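Muster: Setting Out and Putting Away Tableware in a Shared Room
Project report by Adwoa Aidoo and Theophilus Quaye

Why we picked this

When we started in October, we wanted a project about something everybody does and hardly anybody thinks over, and after a long evening of talking we landed on tidying. We meant the small, everyday kind, where a table has things on it and those things need to get back to where they live without anything getting chipped. Our supervisor, Dr. Essien, was kind enough to say yes, and then kind enough to keep asking us what we meant by "tidy" until we had a decent answer!

We called the project Muster, after the idea of calling everything together in one place before you sort it out.

What we did

We wrote down 117 put-aways over the course of the project, mostly bowls, cups, vases and small boxes. For each one we noted what the item was, where it started, where it ended up, and whether it had to be moved a second time. Theophilus kept the log (his handwriting is much nicer than mine) and I did the sorting into groups afterward.

We ended up with 6 groups. Flat and heavy things were the easiest by a long way. Tall things were the hardest, and glass was a whole subject of its own, so we gave it more room in this report than we first planned.

Trays and tall glass

The biggest change we made was to stop putting things straight down on the bare tabletop and give them a tray. A long, shallow one with a raised rim worked best for us. The rim is low enough that you can set something down from above without bumping it, and it still gives you a clear edge to work to, so things don't creep across the table as the afternoon goes on. 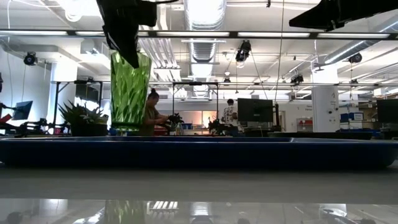
Color helped too, much more than we had guessed. Green glass over a dark blue tray is easy to follow with your eye, while on a shiny pale table you get the reflection of the piece and the ceiling lights all mixed up together, and it takes a moment to judge where the bottom is. We now lower tall pieces slowly and keep them upright until the base is resting properly.

What we would do next

We would like to try 2 trays side by side, one for glass and one for everything else, and see if the second moves go down. Adwoa would also like a softer liner to compare against the plain tray. Our thanks to Dr. Essien, and to everyone who shared the room with us and put up with all our questions about where things go.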